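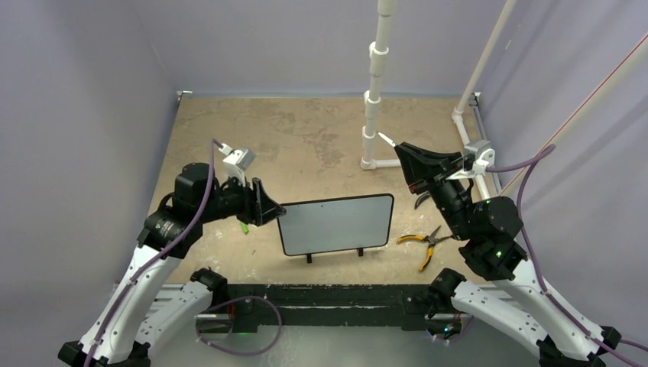
/ News @en / Skullau opens its material archive to outside designers

Skullau opens its material archive to outside designers

The design studio Skullau has opened its material archive to outside users. The collection holds 3,004 samples, most of them offcuts and test pieces from furniture and packaging projects, and could previously be consulted only by staff and by clients under contract.

Each sample carries a record sheet stating composition, supplier, finish and the method by which its parts can be separated at end of life. Where the method is unknown, the sheet says so. Of the full collection, 312 entries are marked as incomplete and will be retested before the printed index goes to press in August. 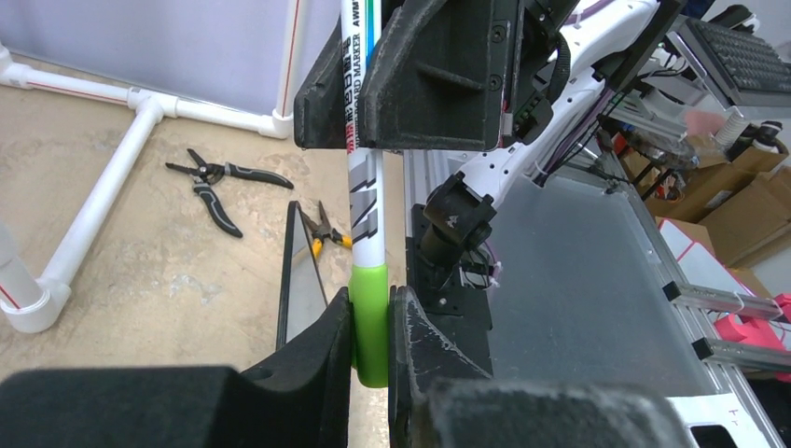 The classification was drawn up by Vilém Sýkora, who replaced the earlier sorting by colour and trade name with one based on joining technique. Glued, welded, stitched and press-fitted samples are now stored separately. "A designer who wants to avoid adhesive should be able to go to one drawer and see what is left," Sýkora said. "Under the old system that took a morning."

The archive has been tested since the spring by two practices. Prultetti used it to specify a stacking chair with a removable seat shell, and Keltow to revise the closures on a range of storage boxes. Both reported gaps in the textile section, where wash and abrasion figures are missing for many of the older cloths. Jirayu Thammasiri, who led the work at Keltow, said the separation notes were the most useful part of the sheets but that units should be given in the same form throughout.

Samples may be handled on site and up to 12 may be borrowed at a time, for a period of 27 days. Surface coatings containing solvents are excluded from loan. Borrowers are asked to return a short note on how each sample was cut, bent or joined, and these notes will be added to the record.
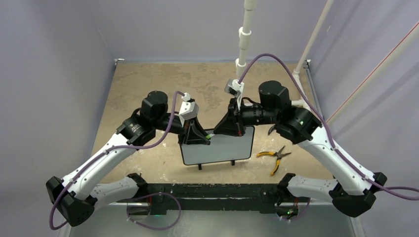 Access and booking

Visits are by appointment, on weekdays only. Requests should name the material groups required and the intended use. The record sheets can be read without booking at the Kolář reading room, where a bound copy is kept at the desk.

Posted 12 July 2024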